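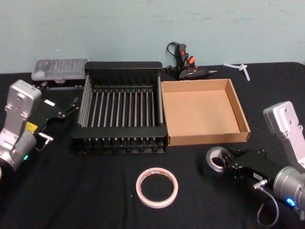

Filed under: Winter Sports > Opinion

Stay for the late bibs

Most people who watch ski racing on TV watch the first 20 racers or so. I get it. The favorites go early, the snow is clean, and by the time the last of the big names crosses the line the announcers are already talking in the past tense. Then there's a commercial, and when the coverage comes back (if it comes back) somebody with a high number is halfway down and the graphic in the corner is all red. You go make a sandwich.

Please don't make the sandwich! I have been a late-bib person for years now, and I'd like to win a few more people over before the lifts start up again in October.

Let me start with the day that did it for me. It was the slalom at Terkville, two winters before they rebuilt the finish area, and I was standing on the left side of the fence with a friend who wanted to leave. There had been 4,000 people there for the early starters. By the time the race got into the fifties you could walk right up to the rail and put your elbows on it. The course was a mess. It had been soft overnight and they'd salted it in the morning, and after the first hour there were holes at nearly every gate on the steep part, the kind where you see the racer's knees come up to his chest.

Bib 59 was Ovidiu Jitaru. I had never heard of him. I doubt many people at the hill had, apart from his coach and a small group from his club who were way up the side of the course with one cowbell between them. He came out of the start like he had somewhere to be, and at the first split he was green. Not a little green, either. People who had been walking toward the parking lot stopped and turned around.

Then he hit the steep part, and he skied it in a way I still think about. He didn't fight the holes. He kept his feet a bit wider than the coaches like and rode down into each one and let it spit him out toward the next gate. Twice his outside ski came off the snow completely. The whole run took less than a minute, and I think I breathed once. He qualified for the second run by a hair, and my friend, who had the car keys in his hand, said, "Well, I guess we're staying for that."

So that's my bias, and I'm happy to admit it. But I think there's a real case here beyond one good afternoon.

A ski race is a strange kind of contest. In a track meet everybody runs on the same track at the same time. In ski racing the track changes under every single person who uses it. The first racer skis one course and the 64th skis another, with the same gates in the same places. We all know this, and the announcers say it every week, and then the coverage acts as if the clock tells the whole story. A racer who starts very late and finishes two seconds back may have put down one of the best runs of the day. The result sheet will never say so. The only way to know is to have watched it.

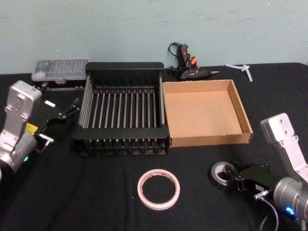

And watching it teaches you so much. I learned more about line and timing from an hour of late starters on a broken-up hill than from all the slow-motion replays of champions I've ever seen. The champions make it look like nothing is happening. They're so early on every turn that you can't see the decision. With the racers farther down the list you can see people think. You can see somebody come over a roll, find a hole where they'd planned to turn, and pick a new plan in the time it takes to sneeze. Sometimes it's a bad plan and they end up in the net, waving to show they're okay. Sometimes it's brilliant.

The late bibs are also where the people are, if that makes sense. The top group is small, and we know them well -- their skis, their dogs, what they eat before a race. Down past 50 you get the 18-year-old at her first big start, the guy coming back from his second knee surgery with his ranking shot, and the lone racer from a country with hardly any snow, who drove all night in a van. There was a woman in the giant slalom at Trusasa last season who finished dead last, pumped both fists, and hugged the person who came to collect her bib. I have no idea what her season had been like. I cheered until my voice went.

I know the arguments on the other side. I hear them mostly from my brother-in-law, who thinks I'm out of my mind. One is that it takes too long, and okay, it does take a while. Another is that the start order is earned, so the best racers have a right to the best snow and to our attention. I agree with the first part! I don't want to change the draw, and I don't want anybody handing out bonus points for bad luck. Earning your way up from the back is a big piece of what makes the back worth watching. What I don't buy is that our attention has to follow the ranking.

The argument I take most seriously is safety. A beaten-up course is harder on knees and backs, and when the weather gets warm there's a point where sending more people down is a bad idea. Juries need to be braver about that, I think, and slip crews need more time. If the schedule at a place like Trusasa has to stretch so the crew can get in there with rakes and shovels after every ten racers, then stretch it. I'll wait. I'll bring a bigger thermos.

What I would love is for broadcasters to treat this part of the race as something other than leftovers. Give me one camera on the steepest part of the hill and leave it there. Give me a commentator who has skied from back there and can say what a rut like that does to your timing. The little Flevenum series already does something close to it online. They stream every run, start to finish, and they have a former tech coach named Ha who talks the whole time about snow and nothing else. Ha once spent 90 seconds on a single gate and I was sorry when it ended. The picture isn't great and the sound drops out when the wind blows. I haven't missed one since I found it.

If you're able to go in person, so much the better. Pick a slalom. Get there late if you want -- you'll have no trouble finding a spot on the fence. Stand next to the steepest part they'll let you near, grab a start list, and choose somebody past the middle of the page whose name you can't pronounce. Ask the nearest fan in a team jacket how to say it. They'll be thrilled that you asked. Then yell it as loud as you can when the racer comes over the top.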